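Viderlow Home Front Archive: Frequent Questions

What is the archive?
We keep letters, ration books and photographs from families who lived in Viderlow during the First World War. At present we hold 432 items.

Can I see the knitting circle letters?
Yes. There are 327 letters, and most of them thank the women for socks. Please write to Soledad Garrido before your visit, so she can bring the boxes from the store.

Do you accept donations?
We accept them with pleasure, but the object must have a connection with the town. Tahira Ghauri looks at every offer and answers in 2 or 3 weeks.

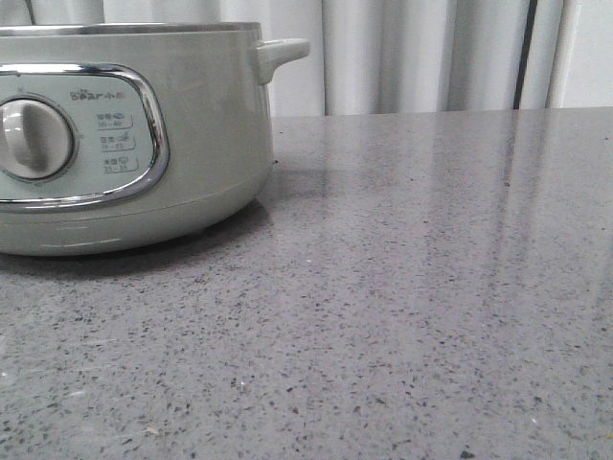
May I copy a letter for my family?
You may make copies for private use. For a book or a website, please ask us first.

Is the reading room open in summer?
It is closed in June. Letters by post are still answered in this month, only more slowly.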